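ORNARD COURT RESIDENTS ASSOCIATION
Minutes of the regular meeting
Dec 5, 2022, Community Room

Chair: Pallavi Tyagi
Units represented: 20 (quorum met)

1. Call to order

The meeting was called to order at 7:04 p.m. The agenda was accepted with one change: the parking item was moved ahead of the laundry item at the request of Unit 14.

2. Minutes of the November meeting

Unit 9 asked that the November minutes be corrected to show that she voted against the new bike storage fee. They had her as absent for the vote. Correction accepted. Minutes approved as corrected.

3. Money report

Balance in the operating account is $2,573 after the plumbing bill was paid. One household is still behind on dues and has agreed to a payment plan. The snow removal deposit has not come out yet and will show in the next report.

Unit 3 asked why the plumbing bill was higher than the quote. The chair said the plumber had to come back a second time to replace the shutoff valve in the east basement. A copy of the bill is in the binder.

4. Snow removal

Two bids were received, from Davix and from Trelteo. Davix is lower but charges extra for salting the back steps. Trelteo includes the steps and the walk to the trash enclosure, with a call-out at two inches. Last winter's problems with the back steps were discussed at some length. Unit 6 said she would sooner pay more than have a repeat of last February.

Motion to accept the Trelteo bid. Seconded. 14 in favor, four opposed, two abstaining. Motion carried.

5. Parking

The visitor spaces by the north gate are being used overnight by residents with a second car. The chair will send a reminder letter with the rule attached. Unit 14 wanted towing to start right away. After discussion it was agreed to send the letter first and look at it again next month. No vote taken.

The faded number on space 77 will be repainted when the weather allows.

6. Hallways and shoes

The fire inspection noted shoes, boots and mats left outside unit doors on the second and third floors. The inspector wants a clear path the full width of the hallway. Several residents said they have nowhere else to put wet boots in winter. A shared rack inside the rear entry was suggested, and Unit 11 offered one that he no longer needs. It is four feet wide and would fit under the mailboxes.

Agreed: items may be left on the rack only. Anything left in a hallway after the notice goes up will be moved to the bin in the Community Room and kept there for one month.

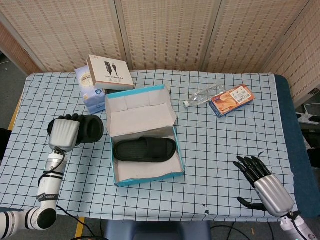 Item 6: black slide sandal, Community Room.

Unit 17 asked if the rule covers strollers. It does. Strollers can go in the bike room at no charge - the storage fee is for bikes only.

7. Laundry room

Dryer two is still out of order. Domínguez Appliance has ordered the part and could not give a date. The out-of-order sign keeps falling off and will be put back with better tape. Residents are asked to clean the lint screen after each load, including on the dryers that work.

Unit 9 asked about changing the closing hour from 10 p.m. to 11 p.m. Units 1 and 2, which share a wall with the laundry room, objected. Hours stay as they are.

8. Other business

The key to the roof hatch is missing from the lockbox. Anyone who has it should return it to Unit 111, no questions asked.

The holiday potluck sign-up sheet is by the mailboxes. Main dishes are still needed - there are plenty of desserts already.

9. Action items

Chair: parking letter, hallway notice, signed copy of the snow contract.
Unit 11: bring the rack down to the rear entry.
Unit 3: call Domínguez again for a date on the part.

Meeting adjourned at 8:21 p.m. The next meeting will be announced on the lobby board.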